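**April 29, 2023** | Small Shop Robotics

# Velent opens orders for its two-arm bench kit

Good news for anyone who has been pricing out a two-arm setup and closing the browser tab in despair. Velent, the small hardware company behind the Zulline single arm, has opened orders for a bench kit with two arms, a camera on each wrist and a set of software that a patient beginner can get through in a weekend. It's called the Nerkik, and we've had one to play with. We like it a lot!

The kit ships in 12 packages, which sounds worse than it is. Each one is labeled with the step where you need it, so you can leave the rest in the hallway until their turn comes. The arms mount to a front rail, the wiring runs underneath, and the written guide (a real one, on paper, with fold-out drawings) walks you through both sides. We got stuck once, on the cable order for the second wrist, and the answer was printed on the very next page.

What sold us was the kind of work Velent wants people to try. The practice set that goes with the kit leans on ordinary bench stuff, like a toolbox and a screwdriver, in place of the usual colored cubes.
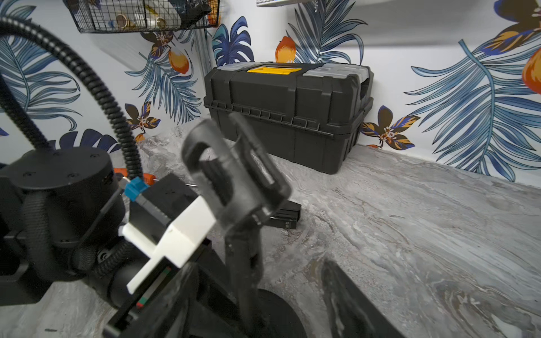 The wrist cameras deserve a mention of their own. On the older Zulline you had a single overhead view and a lot of guesswork in the last inch before a grasp. With the Nerkik you get a close view past the fingers, and the software lets you put it side by side with the wide one while you drive the arms. Fast moves still smear the close view a bit, so we learned to slow down near the target. After an evening of that it felt natural.

Driving is done with a pair of hand controllers. You can record a run, trim the dull part off the front, and save it with a short note to yourself. There's a tagging tool too, though it's basic, and we'd love a way to search old runs by object. Kanokwan Thongsuk, who leads the kit's design at Velent, told us search is coming in the August update along with a better way to name the arms (right now they are simply "A" and "B," and yes, we mixed them up).

"We wanted it to fit on a counter people already have," Thongsuk said. "If you need to clear out a garage first, you'll never start."

She also said the team spent a long time on the fingers. The ones in our kit are black and a little flexible, and they come off with two screws. Spares are cheap. If you have a 3D printer, the files for the brackets and finger blanks are free to download, and there are already some great remixes going around, including a hooked pair made for lifting handles.

Two arms really do change what you can attempt. One can steady a part while the other works on it, or the pair can pass something across the middle. That pass is the first thing everybody wants to try, and it's also the part of the guide we went back to most. Getting both grippers into the same small space without a bump takes practice, and the software's slow mode is your friend. 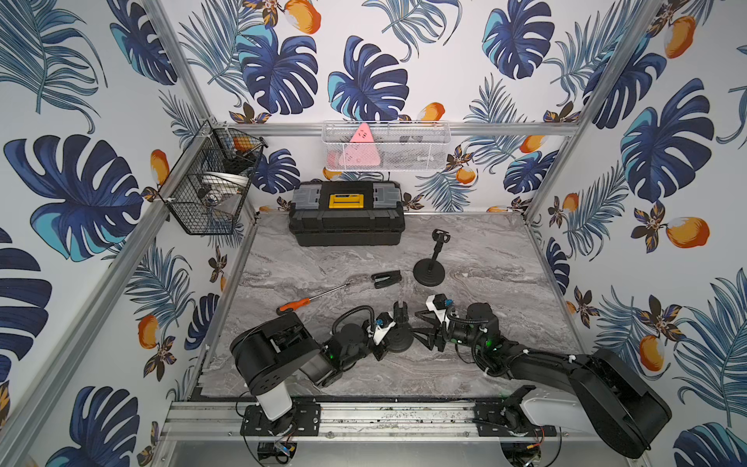 A few things could be better. Cable management is left mostly up to you, and the ties in the box ran out before our patience did. The power supplies are bulky. The software runs fine on a midrange laptop but takes its time loading long recordings. None of this put us off.

The Nerkik costs 3000 dollars for the full kit with both arms. Owners of a Zulline can buy the second arm, rail and wrist cameras as an upgrade for 1672 dollars, a fair deal if your first arm is still in good shape. The frame and work surface are sold separately, or you can build your own from the drawings in the back of the guide.

Orders go through Velent directly or through Meesuk, the parts store, which is also taking names for a series of free evening build sessions. Current wait time on a full kit is 21 days. Upgrade sets are in stock and go out as they're packed.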